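Firisley Community Gym – Renewal of the Training Room
Progress report to the Colthorpe Fund
March 9, 2020

1. Summary

This report describes the work we did in the training room since the grant was paid, and what is still open. The floor and the storage are finished. The purchase of weights is almost finished, and the beginners' classes have started with 50 places. The ventilation is delayed and we ask for your agreement on one small change, see point 5.

2. Floor

The old carpet tiles were removed and a black speckled rubber floor was laid by the company Zerouali. The work took two days more than planned, for the reason that the concrete under the carpet was uneven near the back wall and had to be filled. Zerouali did not charge us for the filling material, only for the hours. The final invoice is attached as Annex A.

We are satisfied with the result. The neighbors on the lower floor complained several times last year about the noise of weights being put down. Since the new floor is in use we received no complaint, but it is too early to say the problem is solved, and we will ask them again at the end of March.

3. Storage

Before the grant, the weights were kept along the wall and in the corridor, and the fire inspection had mentioned this in its letter. We bought black metal racks from Zuvon and placed them against the white wall. The uprights have holes over their length, so the height of the shelves can be changed later if we buy other equipment. The assembly was done by our own staff and therefore the line "installation" in the budget was not used. This leaves 475 dollars, which we come back to in point 5.

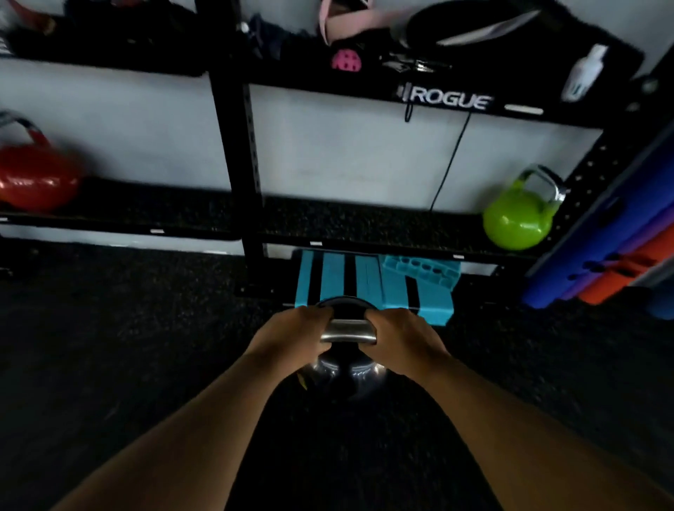

The kettlebells were the largest purchase in this period. In our application we wrote that many members, especially the older ones, were afraid of the free weights and used only the machines. For this reason the first lesson of the new class is only about lifting and putting down. The participants learn to take the handle with both hands, one on each side, and to raise the kettlebell just off the rubber floor before they try anything higher. The light-blue foam blocks are kept under the lowest shelf, where they do not stand in the way – we had planned a separate cabinet for such small things, but it is not needed now.

4. Use of the room

The room is open again for all members. In the first weeks after the opening we registered 186 visits. The morning hours are still quiet, and we think this is because the new timetable was printed late. The beginners' class is full and there is a waiting list. We will start a second group when we have a trainer for it.

5. Open points

The ventilation could not be installed, as the supplier has not confirmed a date. We expect an answer in March.

We would like to move the unused 475 dollars from "installation" to "small equipment", to buy exercise mats and a second set of lighter weights. From this amount, 100 dollars would be kept for cleaning products suitable for rubber. Please let us know in writing if the Fund agrees.

Annex A: Invoice Zerouali
Annex B: Invoice Zuvon
Annex C: Timetable of the training room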